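Tema 7. La placa conmemorativa como fuente

Una placa dice más de quien la pagó que de lo que recuerda. Conviene leerla con la desconfianza que aplicamos a una crónica de encargo. Caso de clase: la lápida del puente de Rosales, que fecha la obra en 1462. El libro de cuentas del concejo solo menciona ese año una compra de cal.

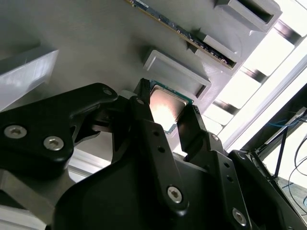

Pinza negra con una CPU entre las puntas.

Preguntas previas ante cualquier inscripción:

1. ¿Quién la encarga y cuándo? La de Rosales se colocó en septiembre, en plenas fiestas, siglos después de los hechos.

2. ¿De dónde sale la fecha? «Según la tradición» no es una fuente. Tampoco lo es otra placa que copia a la primera, como pasa en Vasteo.

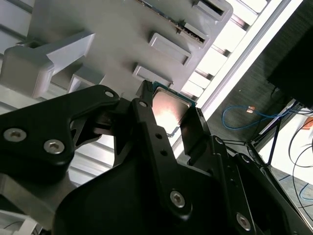
3. ¿Qué calla? La lápida no cita a los canteros ni el derrumbe del arco norte.

Lectura obligatoria: Leena Tikkanen, «Piedra y olvido», cap. 2. Tikkanen calcula que 60 lápidas de la comarca llevan fechas sin respaldo documental. No publica la lista, así que tomen la cifra con reservas. Su comparación con Nokier me parece floja: allí las placas son de hierro y las puso el ferrocarril.
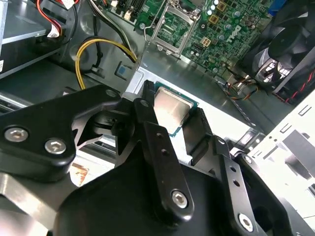

CPU sujeta por la pinza; al fondo, placa base verde con el zócalo vacío.

Para la próxima sesión: elegir una placa cercana, transcribirla con sus erratas y buscar un documento que la contradiga. Si no aparece, explicar dónde se ha buscado.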